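Goalkeeper wanted for the Lirkton Sunday side

Hi, I'm Jhair Llanos and I run the Sunday soccer team over at Riner Field. Our keeper is moving away after 84 games for us (we'll miss you, Konrad!) so I need someone new between the posts before the fall season kicks off.

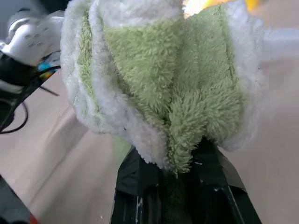
What I'm looking for

Anyone over 18 who can make most Sundays and doesn't mind shouting at defenders. League experience is nice but I'll take keen over fancy. We train 2 nights a week behind the Urrego gym, and I'm usually there early if you want extra shots.

What you get

Shirt, shorts, rides to away games, and no dues your first season. I can't pay you, sorry!

Come try out

Drop by any practice or leave me a note at the Evham front desk. Bring your own gloves.

Posted 28 June 2005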